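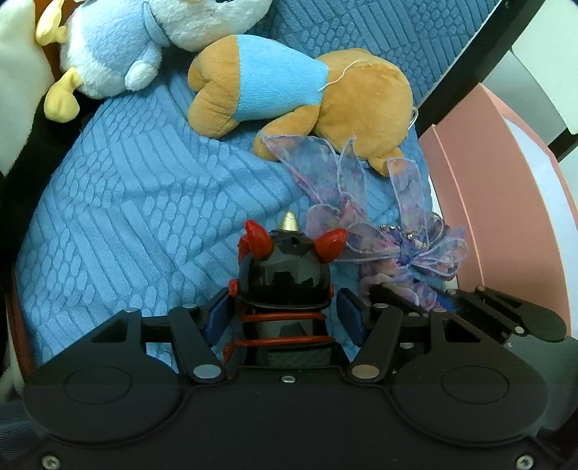 Wednesday, January 12, 2022

Moving the Dudine job queue off the old VM and onto the Unley cluster. Notes so the next move goes faster.

Starting point: one VM at Holst, Postgres and the queue worker on the same box, nightly dump to a second disk. Config last touched in December. Database is 96 GB on disk, of which a good part turned out to be dead rows in the job history table. Ran VACUUM FULL on a restored copy first to get timing. 55 minutes with nothing else running.

Set up the replica at Unley with pg_basebackup. First try failed at the WAL stage, max_wal_senders was 2 and both slots were taken (one by the backup script, one by a stale connection from Tustarthorpe). Killed the stale one, raised the limit, restarted, tried again. Second run finished clean.

Replication lag after catch-up stays under a second except when the report job runs. During the report it climbs and then drains. Not chasing this for now.

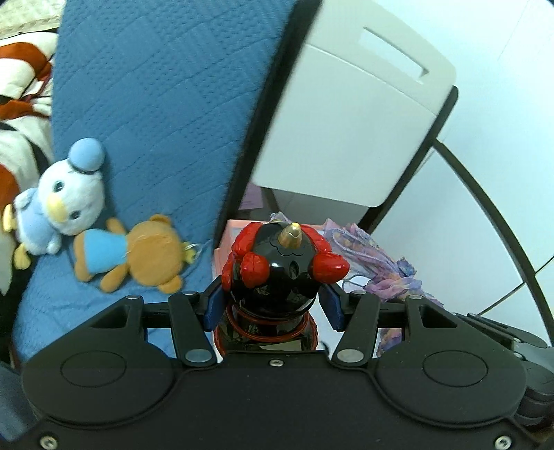
2 min read

Worker config. The old unit file had the database host hard-coded in three places. Replaced with one environment file, /etc/dudine/worker.env, mode 0640, owner root, group dudine. Unit file now only has:

EnvironmentFile=/etc/dudine/worker.env
Restart=on-failure
RestartSec=5

The worker needs the CA bundle path set explicitly or it falls back to an unencrypted connection without logging anything. sslmode=verify-full in the connection string, confirmed in pg_stat_ssl on the server side. Should go into the base template.

Connection pool: left pgbouncer in transaction mode. The scheduler uses session-level advisory locks, so it bypasses the pool and connects on 5432 directly. Everything else goes through 6432.

Cutover steps as run:

Stop the scheduler, let the workers drain.
Set the old primary read-only, check that replay position matches on both sides.
Promote Unley.
Change the DNS record (TTL was already lowered).
Start one worker, watch the log, then start the rest.
Start the scheduler last.

Drain took longer than planned. One import job had no timeout and sat on a dead socket. Cancelled by hand and requeued after the cutover, completed on the second attempt. Jobs waiting when the scheduler came back: 330. Queue was down to normal after about 20 minutes.

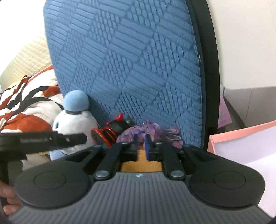
Gripper and blue textured panel.

Still open:

Tustarthorpe has the old hostname in its cron scripts. It resolves for now through the CNAME. Fix before the record is dropped.
Backup script points at the old primary. Changed by hand on the box, not yet in the repo.
No alert on replication slot size. An abandoned slot would fill the disk.
Add a timeout to the import job.
Old VM stays powered on and read-only until a restore from the new backups has been tested end to end.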